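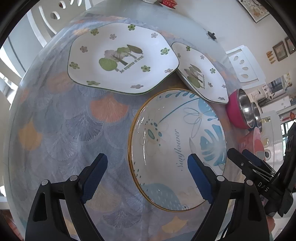 February
By Cadi Howells

The planner is not the hard part

Every few months somebody sends me a demo and asks whether I have changed my mind yet. The last one was from Clokik, a four-minute film of an arm clearing a kitchen table, and the covering note said the new planner "reasons about the whole meal". I watched it twice. The arm picked up a bowl, then a plate, then a cup. It did it nicely. I have not changed my mind.

My complaint is with where the software effort goes. If you read the release notes from Bremonix or Clokik over the past couple of years, nearly all of it is at the top of the stack. There is a language model that turns "tidy up" into a list of steps. There is a bigger language model that checks the list. There is a dashboard showing you the list in a pleasant font. Somewhere underneath, a policy has to close two fingers on the rim of a shallow bowl without tipping it, and that gets a line near the end saying "improved grasp stability".

Take two plates on a table where one is partly tucked under the edge of the other. To the planner this is nothing. Pick up plate one, pick up plate two. To the bit of code that has to do it, the question is which one is on top, how far the overlap runs and what the lower plate will do when the upper one moves. White glaze with small flowers all over it gives a depth sensor very little to be sure of, and a patterned tablecloth gives the segmentation plenty of edges that belong to no object. Then there's the cup on its side, shiny on the inside. I have seen perfectly good perception code decide that the inside of a steel cup was a hole in the table.

Last year I was asked to look over a system built on Herena, which is a tooling layer that sits between the recorded demonstrations and the training run. Kheri Athumani, who maintains most of it, let me have the run logs, and I am grateful, as plenty of people wouldn't. There were 74 attempts at clearing a set table. The planner produced a sensible plan in every one of them. The table was cleared, with nothing dropped and no human hand going in, in 51. I went through the others one by one, and not one failed because the robot had the wrong idea about what to do next. It knew. It closed its fingers on the wrong bit of air, or it took hold of a rim at a slant and the thing swung.

Kheri's reading is more cheerful than mine. He thinks it is a data problem and that hand-held grippers have more or less solved the supply of data. You give a person the same two fingers the robot will have, you let them work at an ordinary table in an ordinary room, and you get the contact right because a person is doing it. I accept most of that. It is much better than driving an arm by joystick in a lab with grey foam blocks. What I don't accept is "solved". A person holding a gripper brings a wrist, a shoulder and thirty-odd years of knowing what crockery weighs. They lean in to see round a plate. The policy learns the path of the fingers and loses the reasons for it, then gets bolted to an arm that can't reach that way without hitting its own elbow.

Marlene Wendt put it to me more kindly, over a bad coffee at 15 minutes to midnight, when a replay had just failed for the third time. She said the recordings are good and the question we ask of them is lazy. We ask whether the robot can copy this. We seldom ask how the recording should be labelled so that slip, contact and a change of mind halfway through can be told apart. Herena has a field for it. In the set I was given, it was blank all the way down.

That is dull work. It doesn't film well, and I can't imagine a board being shown a slide of it. But I would pay for a tool that let me line up two grasps of the same bowl and see where they part company, and I would pay nothing at all for another checker that confirms the bowl should be picked up before the table is wiped.

Hellwig, to be fair, did publish its failures alongside its last release, all of them, with the raw logs. The numbers were worse than anyone else's. I trust them more than the rest put together, and I notice that they have had less press than the film with the arm and the nice kitchen.

So please keep sending the demos. If you can, send me the attempt before the one you used, and the finger trace that goes with it.

Recent items
Gisela Fuchs: What we lost when we stopped writing state machines
Heike Janssen: Calibration drift and who gets the blame
Cadi Howells: Simulated crockery doesn't chip
Letters: More on naming your coordinate frames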